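Maurya: The Collected Film
Two-disc edition from Drolora Home Entertainment

Overview

Maurya: The Collected Film brings together the theatrical version of the space adventure and the longer cut prepared by its makers after release. Both versions are presented in full, on separate discs, with newly checked subtitles and a choice of sound mixes. The edition is issued by Drolora Home Entertainment under licence from Demix Pictures and is available from Monday.

The film follows the crew of the Maurya, a supply ship that loses contact with its home port and is drawn into a dispute over the mining world of Jundik. Customers who know the story only from television broadcasts should note that those showings used a shortened version. The court hearing on Jundik, the second docking sequence and most of the closing conversation are restored in both of the cuts supplied with this edition.

The longer cut

The longer cut adds 17 minutes to the theatrical version. Most of the added material falls in the middle of the story, where the crew waits for permission to land, and a short scene on the lower deck has been returned to its original place before the opening titles. The music for this scene was recorded at the time of production and has been mixed for this release. 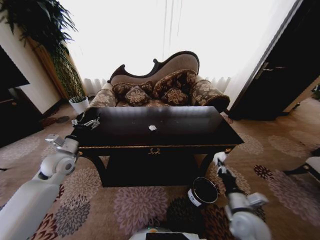
Some effects shots in the added scenes had never been finished. Demix Pictures completed them using the original model photography wherever it survived. In four shots no usable material could be found, and new work was carried out to match the surrounding footage. These shots are identified in the booklet.

Sound and subtitles

The main soundtrack is offered in surround and in stereo on both discs. An audio description track is provided for the theatrical version only. English subtitles for the deaf and hard of hearing are available throughout, including on the extra features. The invented language spoken by the Jundik miners is subtitled on screen by default — this may be switched off from the set-up menu.

Extra features

Disc one contains the theatrical version, the original trailer and a gallery of poster designs.
Disc two contains the longer cut, five deleted scenes and a documentary on the building of the ship models.

The deleted scenes are shown in their unfinished state and vary in picture quality.

Packaging

The discs are supplied in a rigid card case with a 20-page booklet. The booklet contains an essay on the making of the film, notes on the restoration and a full list of chapters for each version. The first pressing also includes a folded map of the Jundik system, which will be left out of later pressings.

Compatibility and returns

Both discs are coded for use in the United Kingdom and Ireland. Players bought elsewhere may not accept them, and customers are advised to check their equipment before breaking the seal. Unopened copies may be returned to Drolora Home Entertainment for a full refund. Faulty discs will be replaced on receipt of the original — the case and booklet need not be sent.

Trade orders should be placed through the usual Drolora account.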